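Plant Visits > Reports > Rindcombe
4 min read

Jurkard's Rindcombe warehouse, visited 5/25/21

Jurkard stores and ships spare parts for commercial kitchens. The Rindcombe building opened its doors to suppliers for one morning, and I went with a group from Mundo, which sells them packing material.

We signed in, got vests and shoe covers, and waited in the canteen until Iulian Ardeleanu came to fetch us. He has run the day shift for six years and started there as a picker. The site has 58 people on the floor and handles about 3000 order lines a day. Two years ago almost all of that was walked. Now carts carry the totes from the racks to the packing benches, and the pickers stay in their own zones.

The pickers I spoke with were glad to walk less. One of them said her knees were better and her shoulders were worse, as she reaches more than she used to. The company has lowered the top shelf in two zones and plans to do the others by November. Breaks are the other sore point. The carts used to keep coming during a break and the totes piled up, so each zone now has a pause button that the pickers can press themselves.

Nobody was laid off, according to Ardeleanu, but people who left the night shift were not replaced. Four former pickers retrained as cart technicians. The course took 90 hours, paid, and comes with a higher grade.

The last stop was the planning office upstairs. The next project, called Ene, is a two-armed mobile robot that would take small parts through the back hallways to the repair shop at night. It is being tried out in simulation first. Doors are the main subject there, and two of the technicians spend part of each week on it. They know which doors stick and which ones people prop open, and they write that down for the programmers.

We were back in the parking lot before lunch. Coffee was good, parking is tight, and suppliers should use the north gate.

Will the night robot take over the repair shop's work?
The plan is for it to carry parts only. Repairs stay with the people in the shop, who would find the parts waiting when they start in the morning.
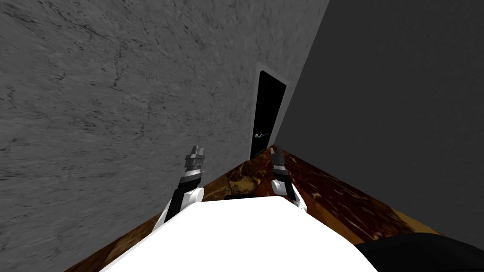
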